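Minutes, shop meeting, 23rd December

Present: me (Naima, typing), Octavio Bravo, Valentina Daza, Uriel Rivadeneira. Macarena Carrasco came in after the delivery van left, so she missed the first item.

12 shares | 5 comments

Last time's minutes got a nod. Octavio wants it noted that he never agreed to stock bath salts, he only said he liked the smell. Noted!

Hand balm. We're down to 17 tins of the Oteo balm in the unscented and none at all of the rose, and I still have people coming in for the rose as a last-minute gift. Valentina rang Montecinos on Monday and they can't ship until the new year. We agreed to put the small Irnier tubes by the register instead (the lemon one is lovely, I've been using it on my elbows) and take names for the rose. Valentina has the list.

Lip tint. Long one, this. Uriel wants to drop the three darkest shades and I don't. He says they sit there, I say they sit there because they're on the bottom shelf behind the cotton pads. We settled on moving them up to eye level until April and then looking at the sales again. Uriel asked me to write down that he expects to be right, so there it is.

Testers. Macarena (who'd arrived by now, with pastries, thank you Macarena) is fed up with wiping down the foundation testers every hour. Everyone agreed they look awful by lunchtime. She'll try pump bottles and disposable sponges on the one stand first, and if customers don't hate it we'll do the rest of the makeup wall. Octavio asked what sponges cost. Macarena will find out.

Clunport order. Their minimum has gone up to 700 dollars, and I grumbled for a while. We do want the sunscreen though, so I'm going to fill the order out with their cuticle oil and the travel-size cleansers — both go fine in summer. Octavio to check the expiration dates when the boxes come in, please, before anything gets shelved. 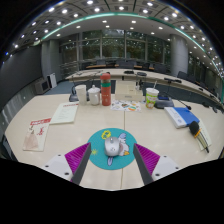 Gift sets. Valentina has priced the winter ones at 46 dollars, and I think that's fair with two full-size creams in there. What we don't agree on is the wrapping. She wants plain cream paper and a ribbon, I'd like something with a bit of life in it, and I pointed at the round teal mouse pad on the table, with its cartoon artwork and the little yellow-green starburst, and said more like that. Uriel laughed, but Macarena was with me! Valentina will get two sample papers, one plain and one silly, and we'll pick in the new year.

Any other business. The back door sticks again. Uriel has a plane and will bring it. Octavio is off until the new year, so Macarena has the keys. Next meeting when everyone's back, and I'll send a message around with the day.

Like 17 | Reply | Share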